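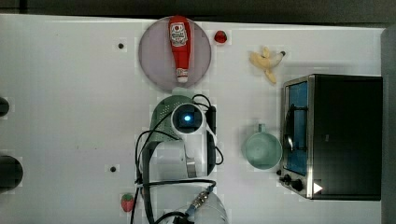
3.2 Workspace and Student Task Set

Figure 2. Tabletop workspace seen from above, with the arm entering from the bottom edge and the toaster oven at right.

The course project was carried out by student teams at a shared bench. Each team worked with the same arm and the same object set, which includes a round plate, a mug, a red ketchup bottle, a toy banana, and small strawberries (Figure 2). A toaster oven is placed with its door facing left, toward the open part of the table. The gripper carries a wrist camera, and its cables are routed around the wrist assembly. Teams were not allowed to change the camera mount or the finger geometry, so differences in results come from the control policy and the demonstrations used to train it.

Three tasks were assigned. In the first, the arm moves the bottle off the plate and lays it on the table. In the second, it places one strawberry in the mug. In the third, it opens the oven door. Object positions were redrawn at the start of every trial from a list prepared by Guangming Qian, and teams did not see the list before evaluation.

Demonstrations were collected by teleoperation through Ondine, the logging tool written for the course. The class recorded 502 demonstrations in total. Episodes longer than 800 control steps were discarded before training. Yichen Jin reviewed the remaining episodes and relabeled those in which the operator had started the wrong task.

Policies were trained offline and run on the bench by the Didirum controller, which limits joint speed and stops the arm on excess contact force. A trial was scored as a success only if the object was released and stayed at rest, or, for the third task, if the door remained open after the gripper had withdrawn. Partial completions were logged separately and are not included in the success rates reported in Section 4.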